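# Wanted: someone who likes a clean table (part-time, Rulta café, Long Street side)

Hi! I'm looking for one more person to join us on the floor at Rulta, and I'd like to tell you what the job really is before you send me anything, so bear with me, I run on a bit.

We're a small café with soft seating. People come in for one coffee and stay through lunch, and I love that about the place. They spread out. They bring their own water, they unwrap things, they read the menu twice and leave it open on the plant side of the table. So a big part of this job (bigger than most people expect when they apply) is tables. Clearing them, resetting them, and knowing when to leave them alone.

The shifts are mostly afternoons, plus all day Friday. You'd start at 11:30 a.m. and be out the door by 6:30 p.m., and there's a proper meal in the middle of that, sitting down, with a plate. Pay is $1,287 a month before tips for the part-time schedule, and tips get split evenly at the end of each shift, kitchen included. If you want more hours in December I will very happily give them to you.

A typical round goes like this. You walk past a sofa table and the person has gone. There's a mug, a coaster with no mug on it, a glass with a straw and a bit of something still in the bottom, maybe a water bottle lying on its side. Napkins, menu cards in a heap. What goes to the sink, what goes in the bin, what stays? You'll know after one shift, I promise, but I want somebody who finds that kind of thing satisfying and doesn't sigh at it.
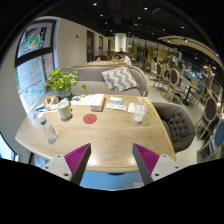
The other half of it is the resetting, and I admit I'm picky. Menus go at the back, squared up, with the small cards on top where people can read them. Coasters go where a hand would naturally put a cup down. The plant gets turned now and then so it doesn't lean on whoever is sitting on the sofa. Cushions get a quick thump and go back upright. Wipe with the grain of the wood and dry it after - we have pale tabletops and they show every ring.

And please, please ask before you take a drink that still has something in it. We had a regular who went to the restroom and came back to a bare table, and I still hear about it! If there's a coat, a bag, or a half-full glass, give it a few minutes.

Things you'd also do:

- carry orders out (trays are fine, so is two trips)
- load and empty the dishwasher, which is a Grendley and has moods
- refill napkins and straws
- water the plants on your opening day
- help take in the delivery from Flomberg, mostly milk and paper goods

You would not be making coffee at first. Ovidiu Barbu runs the bar and he'll train you on it once you've settled in, if you want that. Some people don't, and that's fine too. He's patient, he plays a lot of old disco, and he'll want you to taste everything.

Experience is nice but I don't need it. One of the best people we ever had came from a library, and she said shelving was the same job with fewer crumbs. I do need you to be on your feet for most of a shift, to be okay with carrying a full bus tub up two steps, and to be friendly in whatever way you're normally friendly. Quiet is okay. We get plenty of customers who would prefer quiet.

We have 61 seats when the back room is open, and on a normal afternoon there are two of us on the floor, so you won't be alone out there. The first week you'd just follow me around.

To apply, stop by and ask for me at the counter any time after 2 p.m., or leave a note with your phone number (the box is by the register). No resume needed, just a few lines about you: what you've done lately, which days you can't work, and how you like your own table at home. That last one isn't a trick, I'm just curious, and messy is a perfectly good answer.

If we get along I'll ask you to come in for a paid trial shift of four hours. You'd get $77 for it whether or not we go any further, plus lunch. Wear shoes you can stand in. Aprons are on the hook behind the kitchen door, and the blue one's mine!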